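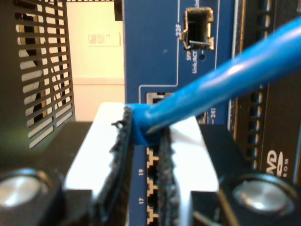 Tracking small spending for a whole year – worth it?
Board: Everyday Money > Budgeting

dunlin_44
Monday, August 16, 2021
I finished a full month of writing down every purchase in July and I'm trying to decide whether to keep going. Total for the month, not counting rent and the car, was $1,623. I would have guessed $1,200 if you had asked me in June. Groceries were close to what I expected. The rest was lunches at work, two birthday presents, a pair of shoes and 11 different subscriptions. I use the free version of Grosteo for the list and type everything in by hand.

It takes a few minutes each night and I already find it annoying. Do people keep this up for a year? Did it change what you spend or only how you feel about it?

parkbench
I did it for two years. The first three months were useful and after that I was copying down the same numbers. I stopped and nothing changed. My advice is do it through October so you catch a month with an odd bill in it, then quit and check back once a year.

marlo_t
Disagree with parkbench. The months that hurt me are always the ones when I stop looking. I went from a steady $1,353 a month to a lot more over one winter and couldn't tell you what I bought. If it takes five minutes a night, that's less time than most of us spend picking something to watch.

11 subscriptions is a lot though. What are they?

dunlin_44
Three for TV, one for music, phone storage, two magazines, the gym, a meal planning thing called Useo, a game my son plays and a newspaper. I dropped Useo and one magazine this morning. I hadn't opened the magazine since spring.

parkbench
So you got your result in one month. That's my point.

quietcorner
I'd keep the gym if you go. People always cut the gym first and then spend the same money on takeout. I moved to Nosberg four years ago and the only reason I met anyone was a Tuesday evening swim class. It was $28 a month then and it was the best money I spent that year. Some of this stuff doesn't show up well in a list.

marlo_t
Nobody said to cut the gym. Writing it down and cutting it are separate things.

quietcorner
Fair, but once I see a number in a column I start wanting to make it smaller. I got pretty grim about it one year – wouldn't go out for coffee with my sister. I had more in savings and a worse year.

hatchback
Middle option. I only track the stuff that isn't fixed. Bills go out of one account and I don't look at them. Everything else goes on one card from the credit union on Morris Street, and I read the statement at the end of the month with a pen. I put a mark next to anything I'd buy again. Takes half an hour. Last month around a third had no mark, mostly lunches.

dunlin_44
I like the pen idea. Do you do anything with the ones that don't get a mark?

hatchback
Not really. I just remember them the next time I'm standing in line for a sandwich.

parkbench
Half an hour a month I could live with.

marlo_t
A month later I wouldn't remember what half of those charges were. But try it and see. You can always go back to nightly.

dunlin_44
OK. I'll finish August in Grosteo so I have two full months to compare, then switch to the statement in September. Gym stays. I'll post the August total when I have it.

quietcorner
Good. What did you decide on the newspaper?

dunlin_44
Keeping it for now. My husband does the crossword.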